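Wendadholm Laundry Service: Socks and Small Items FAQ

Our Voston and Stastport shops get the same few questions about socks, so we keep the answers on one page.

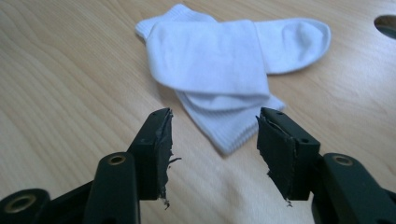
How should I send my socks in?
Loose in the bag is fine. If you prefer to keep pairs together, fold one over the other. Please don't ball them up tightly, as the middle stays damp in the dryer.

Do you fold or roll?
We fold. Rolling stretches the ribbing at the cuff over time. You can ask for flat pairs at drop-off.

Are white socks washed separately?
Yes. White cotton goes in at 90 degrees Fahrenheit unless your order says otherwise. Colors and wool have their own loads.

What happens to a sock with no match?
It comes back in a paper envelope with your order. Anything found after you pick up is held for 65 days at the shop where you left it.

Is there a minimum order?
Seven pairs, or any number if they come with other laundry.

How long does it take?
Two working days. The Declercq pickup point takes one day longer.

Can you mend holes?
Small ones at the toe or heel, in Voston only. Pin a note to the sock.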